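Fliron Height-Adjustable Table - Set-Up Guide
Section 4: Placing and leveling the table

Read this section before you load the table. You will need the 5 mm hex key from parts bag C and a spirit level (not supplied). Two people should move the table. Do not drag it by the top.

4.1 Choosing a spot

1. Pick a firm, flat floor. Thick carpet can make the frame rock at full height.
2. Leave a gap of 121 mm between the back edge and the wall for the power cord.
3. Keep the table away from radiators and direct sun.

Note: The lowest setting is 729 mm from floor to tabletop. Check that chair arms clear the underside before you go on.

4.2 Leveling the feet

1. Lower the table fully and switch it off at the wall.
2. Lay the spirit level along the long side of the top.
3. Turn the foot at the low corner counterclockwise until the bubble is centered.
4. Turn the level to lie across the short side and repeat.
5. Press down on each corner in turn. If the table rocks, go back to step 2.

CAUTION: Do not unscrew a foot by more than two full turns past the red mark. The thread may pull out under load.

Once the table is level, sit at it in your usual chair and set the working height. Your elbows should be level with the top and your feet flat on the floor. Hold the M button until the display blinks, then press 1 or 2 to store the height.

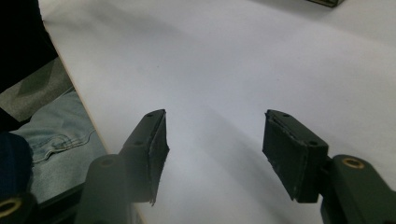 Fig. 4-1. Seated use, white top.

The matte white finish marks easily in the first days of use. Wipe up spills with a soft damp cloth and dry the surface at once. Do not use scouring powder, bleach or furniture wax.

4.3 First reset

1. Switch the power back on.
2. Hold the down arrow until the table stops moving, then release it.
3. Hold the down arrow again for ten seconds. The display shows RST.
4. Release the button. The table rises slightly and the display shows the current height.

Note: If the display shows E02, the two legs are out of step. Repeat the reset. If the code comes back, unplug the table and see Section 7 - Error codes.

Guide revision: 21/06/2021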